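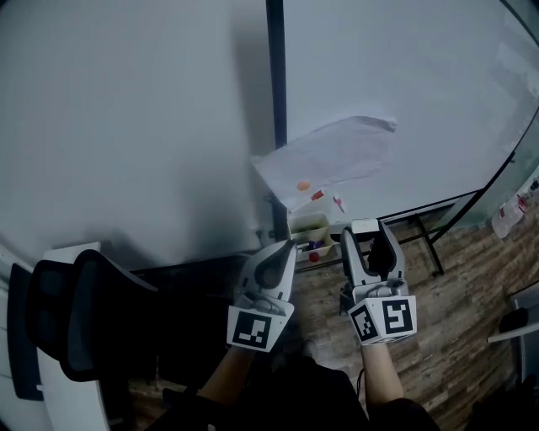

Figure 3. Sorting small items with a pair of hand-held grippers. A pale bin stands near the front edge of the table, with a purple object and a red ball inside.

4.2 What the work feels like from the inside

I should own up to my position before going any further. I spent fourteen weeks on the floor at Hadham, first watching and then (from the second week, when they got tired of me standing in the way) doing the job myself. So what follows is partly other people's working lives and partly my own sore wrists, and I've tried to say which is which.

Before February, sorting returned parts at Hadham was done by hand, straight from tray to bin. Now a good share of the day goes on showing the Skemia system how it's done. You take a gripper in each hand, as in Figure 3, and work at a table with a few small things on it and a bin to put them in. The patterned squares on the grippers are there for tracking, and everybody just calls them "the stamps". A full shift is 70 runs, and I never once managed it in my first month!

The first change people told me about was pace. By hand, an experienced sorter chats, looks out of the window, and hardly notices the parts going by. With grippers you can't do that. You lose the feel in your fingertips and have to look at everything, so the talk dries up, and several people said this was what they missed most (more than the old bonus scheme, which surprised me, as they'd complained about it fairly loudly when it went). One sorter put it to me like this: "I used to come home tired in the legs. Now I come home tired behind the eyes."

The second change was to do with who counts as good at the job. Under the old arrangement speed was everything, and the quick hands on the Friday shift were a bit famous. Demonstration runs get thrown out if they're jerky, though, so a couple of slow, tidy workers suddenly found themselves being asked to train the others. I don't want to make this sound like a happy ending for them. One of the two was pleased. The other told me she'd liked being left alone and would quite happily have stayed that way.

Third, and I keep coming back to this in my notes, there's the question of what people think they're making. The Olteanu report on the Podville site describes workers there as "teaching their replacements", and I went in expecting to hear the same thing. I did hear it, mostly at lunch and mostly as a grumble. But I also heard a lot of pride over small matters, such as a neat way of turning the wrist so a round part doesn't roll off. People showed me these tricks with real pleasure, then wondered aloud whether they ought to have been paid extra for them. I think that's a fair thing to wonder, and the contracts I was shown don't mention it.

My field notes run to 458 entries, and wrists come up far more often than wages do. I'll take the physical side next, as the managers I spoke to had given it much less thought than the sorters had.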